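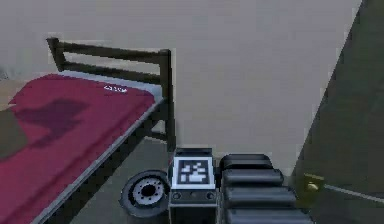
Credit: rendered in the Marar simulator by the Varno build log

Print this page | E-mail this page

# Varno bedroom scenes

Varno is a mobile robot with one arm, built in a shared workshop and meant to work in ordinary rooms. This repository holds the simulated bedroom set used to test its driving and arm code before anything is run on the real base. It contains the scene files, the recorded runs and the scripts that play them back.

## Status

Usable. The bedroom set has been stable since May. The kitchen set lives in a separate branch and does not load with the current scripts.

## What is in the set

There are 1000 recorded runs across 7 room layouts. Each run is one folder with:

- `view/` rendered color images
- `depth/` depth images matched to the color images by number
- `joints.csv` wheel and arm positions
- `room.yaml` furniture placement, lighting and start position
- `notes.txt` free text, often empty

The render at the top of this page comes from the layout with the red blanket and the dark metal headboard. The robot's body, with its square black-and-white marker, sits low in the view, with a wheel on the bed side and the black segmented arm on the other.

## Rendering

Everything is rendered in Marar, the simulator we maintain for this build. Shadows are on by default. They can be hard on a color threshold: a big dark shadow on the blanket turns part of the red to deep maroon, and our first bed detector split the blanket into two objects. If you only need geometry, set `shadows: off` in `room.yaml` and use the depth images.

Walls and floors are mostly plain. There is very little texture to track on a flat beige wall, so visual odometry tested on this set will look worse than it does in a furnished house. Wheel positions in `joints.csv` are exact and can be used as the reference.

Small printed labels are not reliable at this resolution. Do not use the set for reading text.

## The marker

The marker on the body is a fiducial tag. We use it to check that the robot model and the render camera agree. The script `check_tag.py` finds the tag, estimates its pose and compares it with the pose in the model. Runs that fail the check are listed in `bad_tag.txt`. They are still in the download and you have to skip them yourself.

The real base carries a printed copy of the same tag. If you print your own, leave the white margin on. We trimmed the first one to the black border and detection dropped out against the dark housing.

## Installing

You need Python, the Marar package and 40 GB of free disk space.

```
git clone varno-bedroom
cd varno-bedroom
pip install -r requirements.txt
python play.py --run first
```

`play.py` opens a window and steps through the run. Press the space bar to pause. On a machine without a display, add `--headless` and the output goes to a folder called `out`.

## Known problems

- The arm mesh is simplified. Its collision shapes are slightly larger than the drawn shapes, so contacts are reported early near furniture.
- Wheel friction is a single value for every floor. It has not been matched to the workshop floor.
- Blankets are rigid. They can be bumped but they will not fold or drag.
- Start positions close to the bed can put a wheel inside the bed's collision box. Those runs start with a jump in `joints.csv`. Drop the first few rows.
- `depth/` uses millimeters and `room.yaml` uses meters. This will be fixed when the files are next regenerated.

## Moving to the real base

The drive commands are the same in both. Change `target: marar` to `target: base` in the config and lower the speed limit first. The motor boards are driven through Flesorell, our serial bridge, and it drops commands if they arrive faster than it can pass them on. Test with the wheels off the ground.

Arm commands should not be sent straight across. The joint limits in the simulator are wider than the ones on the hardware.

## License

Scene files and scripts may be used and changed freely with credit to the project. The furniture models come from the Costico pack and keep the terms in `COSTICO_LICENSE`.

## Related

- Varno base: wiring and power
- Flesorell serial bridge: setup notes
- Marar: writing a room file
- Printing and mounting the body tag

This site uses cookies to remember your display settings. Accept | Decline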